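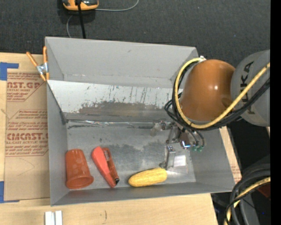 June, 4:40 pm, Evside notebook

Boot pressure insoles, women's squad, second try. Rin and Mio both in before training, Katsuhiko on the laptop. Sampling left at 800 Hz, same as last time.

Warm up passes fine on both. Mio's left heel channel reads high even standing still. Swapped insoles between feet, the offset went with the insole, so its the sensor and not her. Marked it with tape.

Free kicks: 9 each from the left side. Rin's plant foot loads way out on the outer edge, more than I expected after what Reiko told us about the new studs. Need to check against the Urnotine boots, same player, same spot. Two of Mio's kicks have no trigger, drop them.

Dropouts again past the halfway line. Kohei thinks the reciever is too low, wants it up on the dugout roof. Try it.

File from the sprint block stops at row 2,000. Export limit?? Ask Katsuhiko, raw should still be on the unit.

To do
- recalibrate left insole, full load
- spare battery for unit 2
- send Reiko the plant foot plots before the Sasaki match, she wants them witout the smoothing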